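Thread on why old sewing thread fails, and how I sort mine. I repair work clothes and canvas from a back room in Bekside. Posts are numbered because they get separated.

1/ Thread has a twist direction. Most machine thread is Z-twist, a left twist. A lockstitch machine tightens it slightly with each stitch. Put S-twist through the same machine and it opens up, frays at the needle and snaps.

2/ To check: hold a short length upright, pinch both ends, and roll the top toward you with your right thumb. If it tightens it is Z. If it loosens it is S. Do it twice. Static makes fine thread lie.

3/ Cotton loses strength in sunlight. So does nylon, faster than people expect. Polyester holds up better outdoors. None of this shows on the spool. The outer layers can be weak while the layers underneath are fine, so strip a few yards before you throw the whole thing out.

4/ My snap test: wrap a foot of thread around each index finger, leave a gap of 9 inches, pull steadily. Good cotton gives a clean break and hurts a little. Bad cotton parts with almost no effort and leaves a fuzzy end.

5/ Last January I bought a mixed lot from a closed upholstery shop in Lultville. 351 spools. I tested every one. It took most of the month.

6/ The bonded nylon was mostly usable. The cotton stored near the window was not. Several cones had been labeled by weight in one system and by ticket number in another, and the two do not convert neatly.

7/ Tex is the system I use now. It is the weight in grams of 1,000 meters. Bigger number, thicker thread. Ticket numbers run the other way, and I have stopped trying to remember them.

8/ Wax is a separate question. Beeswax helps hand sewing in linen and cotton. It does nothing for a machine except gum up the tension discs. I cleaned 2 machines this year for that reason alone.
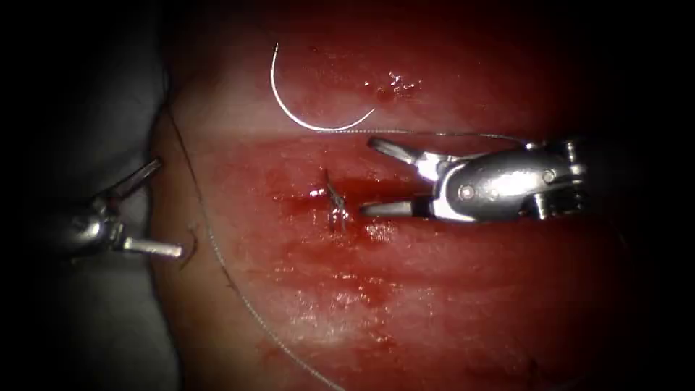 9/ Needle and thread need to be matched in hand work too. An ordinary needle has an eye, so the thread doubles back on itself and the hole has to pass both layers. A surgical needle like the curved silver one lying over that red pad has the thread swaged onto the end, so there is no doubled part to drag through. For canvas I get partway there by tapering the end of the thread with a blade before threading it.

10/ A reader in Bristbridge asked about storage. Closed box, out of the light, away from the heater. I don't refrigerate anything. Cones stand upright, small spools lie flat.

11/ Stock after sorting and adding what I already had: 566 spools, all listed by fiber, tex and twist. Brown linen is the only gap. If anyone has left-twist brown linen in tex 105 or near it, send me a message.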